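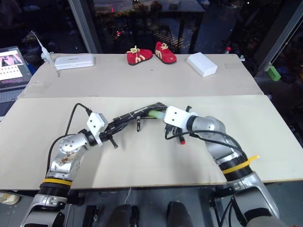 Pencil cases and pouches get a page of their own this fall. We went through the shelves at the Otley store before the school rush ended and kept the ones worth a second look. Black with white markings is a safe choice for older kids, and the long black piece with white X shapes on it is a good case of that. It also goes with most backpacks.

Prices and sizes are on the Lyons counter sheet, updated September 7, 2023. Darnell Halvorsen put the list together and can answer questions about stock.

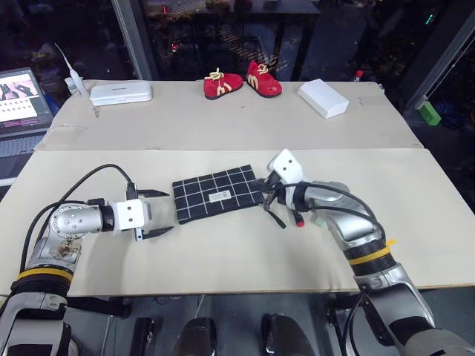

Grid patterns sold well last September and they are back. Thin lines hold up better to the eye than wide ones, at least on a small item. The pouch on the front table has white lines on a dark ground and a small white tag - plain enough for school or the office. The red sneakers with white laces behind it belong with the children's shoes, which get their own gallery next.

Pouches can be held at the counter for 6 days.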